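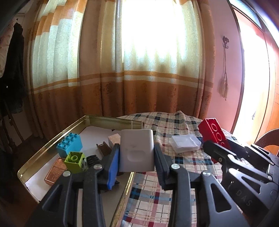
Ebere Akande would have bought the arms first and thought about hand tools later, and said as much when Dusonus opened its equipment plan to comments in March. The order has since been reversed. Under the plan released today, hand-held grippers are bought in the first phase and robot arms in the second.

Dusonus will buy 35 hand-held grippers for its sorting and packing program. Each one is carried by an operator, who picks up and places small household objects on an ordinary table. The recordings are used to train the arms that follow. Finik will supply the grippers and Prestix will handle repairs and spare parts, including jaw pads, which the company budgets as a consumable.

The first phase also pays for 200 object kits. A kit holds small items of mixed shape and surface, such as toy blocks, a ball and a flat case, along with a tray to sort them into. Kits will be packed at the Abubakar warehouse and sent out with the grippers.

"We had been pricing the arms to the last bolt and leaving the rest as one line at the bottom of the sheet," Akande said. "The small things take up more of the first year than I expected. I would still like to see the arm quotes sooner."

Quotes for the arms will be requested once the first recordings have been checked. Dusonus plans to test 2 models side by side on the same object kits before it places an order. Floor space, power and safety fencing are budgeted separately and are not part of the supply contract with Finik.

The Prestix service agreement runs for 2 years and covers pickup, repair and return of damaged grippers. Loan units are included. Operators will be trained on site before equipment is handed over, and training hours are charged to the first phase.

Suppliers who wish to quote for the second phase can ask the Dusonus purchasing office for the technical requirements. Questions about the object kits should go to the Abubakar warehouse.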